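The Linen Room at Starnholm

By Bram Martens
September 8, 2020

Print this page | E-mail to a friend
Shared 278 times | 3 comments

When my wife and I took over the guest house Starnholm, we received with it one room that had no number on the door. It is on the second floor, between the bathroom and the back stairs, and in all the years of the former owners it was used for linen. Sheets, tablecloths, towels, curtains for windows which do not exist anymore. In April we had no guests, and so we decided to take everything out, wash what could be washed, and put it back in an order that a new person can understand.

I have counted everything, for our insurance. There were 429 pieces. My wife thinks I have counted the bath mats twice, but I did not.

This page is for former guests who asked us what we did in the spring, and also for Min, my sister-in-law, who could not travel to us and wanted to follow the work from home. I wrote the lines in the evenings, so please excuse when they are not all of the same length.

The door
It opens to the inside and it used to hit the first shelf. We took the door off the hinges, planed the side and put it back. Now it only touches the shelf if you push hard.

The tall shelves
Pine, made by a carpenter in Hustow for the former owners. They are deep, and this was the problem: everything at the back was forgotten. We now keep only one row of piles on every shelf, and the space behind is for spare blankets in bags.

Bed sheets, single
These are the most used pieces of the house. We fold them in half, again in half, and then in three parts. The fold looks to the door, so that you can take one sheet and the pile stays standing. I was taught it differently at home, with the open side in front, and my hands still want to do it in the old way.

Bed sheets, double
Same fold, but one time more. A small stitch of blue thread in the corner means double. My wife made all these stitches in two weeks, while listening to the radio.

Pillowcases
We had three kinds of closing: with buttons, with ribbons, and with only a flap. The ones with ribbons are pretty but the ribbons make knots in the machine. We tie them in a bow before washing and it helps somewhat.

The tablecloths
For me this is the best part of the room. The old damask ones have a pattern of leaves that you can see only when the light comes from the side. We roll them on cardboard tubes now, with the good side outside. A folded tablecloth gets a line, and the line comes back on the table even after you iron it.

Napkins
Bundles of twelve, with a cotton tape. There was one bundle of eleven, and I have looked for the twelfth one longer than was reasonable.

Things with stains
We made a separate pile and tried several methods. Red wine went out with cold water, salt and a night of patience. Rust did not go out. The yellow lines from long storage became much lighter after soaking in Purkon, a powder which my mother-in-law always had in the cellar and which we can still buy at the hardware store in Hustow. You must rinse it three times, or the cloth feels stiff.

The mending basket
Small holes I close myself with the machine. Long tears go to my wife, who is more patient. What cannot be saved is cut into cleaning cloths, and the very thin sheets go over the furniture when we paint.

The drying lines
We have four lines in the garden between the shed and the apple tree. With wind from the lake, a sheet is dry in one morning. On rainy days we hang everything in the attic, where it takes two days and smells a little of wood.

The ironing
We iron the tablecloths while they are still damp, always from the middle to the sides. Single sheets we do not iron anymore. We smooth them with the flat hand when we fold them and most of the guests did not notice. One guest noticed, and she wrote it in the guest book in a friendly way.

The labels
Written by hand on card, in pencil. I wanted to print them, but the contents of a shelf will change and pencil is easier to correct. Every label says the kind, the size and the number of pieces.

What we spent
Our budget was 1000 for the entire room, with the wood, paint, tape and new pillowcases, and we stayed under it because the shelves could be kept. The biggest expense was the lamp, which I regret a little. It is a very good lamp for a room where you stay five minutes.

White on white
White textiles are never the same white. If you put an old sheet beside a new one, the old one looks like milk and the new one looks almost blue, and in the evening all of them go gray.
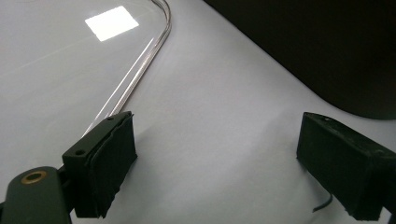 For this reason we do not mix old and new on one bed. The guest would maybe not see it in the morning, but we see it when we make the bed, and then we take it off again and start from the beginning. The next job is the wool blankets, which are still in the attic and must be aired before the cold weather comes. I will add them to this page when they are done.

3 comments | Share | Print this page

Contact: Bram Martens, Guest House Starnholm
© 2020 Starnholm. Please ask before you use our texts or photos.
Back to top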